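Home | Topics | Institutions | Law and Rights | About | Contact

We use cookies to improve your reading experience. By continuing, you accept our cookie policy.

Fusthorpe Convention on Workplace Complaints

Entry revised in June by Zane Grigaitė

The Fusthorpe Convention is a multilateral agreement on how international bodies receive and investigate complaints from their own employees. It is administered by a permanent secretariat in Fusthorpe. 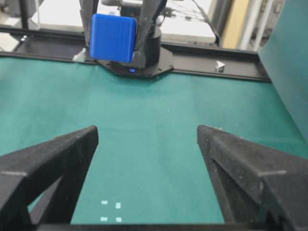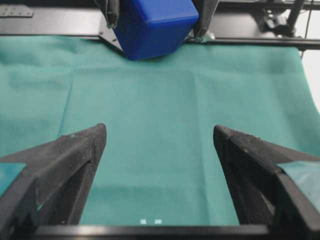
The convention applies to all staff of a member body, including those on short contracts, interns and workers supplied by outside firms. Coverage of the last group was disputed during drafting, as several delegations held that such workers should turn to their employer of record. The final text ties protection to the place of work and lists offices, field stations, vehicles and technical workshops. The commentary to Article 4 names workshop equipment, and states that a person who operates or services machinery of this type has the same right to file a complaint as a person employed at a desk. Family members of staff are not covered.

Background

Before the convention, each body set its own rules. A review led by Eugeniusz Michalski examined 789 complaints and found that many had been decided by the direct supervisor of the person accused. The Beneš Report, issued the following year, recommended a separate office with its own budget and a fixed term for its head.

Main provisions

A complaint may be made in writing or in person, and may be anonymous at the first stage. The receiving office must reply within 90 days, stating whether an investigation will be opened. Investigators may not have worked in the same department as either party. Retaliation is treated as a separate offense – even where the original complaint is not upheld.

The convention provides for four possible outcomes: dismissal of the complaint, mediation, disciplinary action, and referral to national authorities. Referral requires a waiver of immunity, which remains a decision for the head of the body concerned.

Reception

Staff unions welcomed the rule on retaliation but criticized the waiver procedure as slow. The Skalel Institute, in a survey of 1614 employees, reported that awareness of the complaint office was lowest in field stations. The secretariat has since required that its contact details be posted at every duty station.

See also: Gridance Protocol; Immunity of international officials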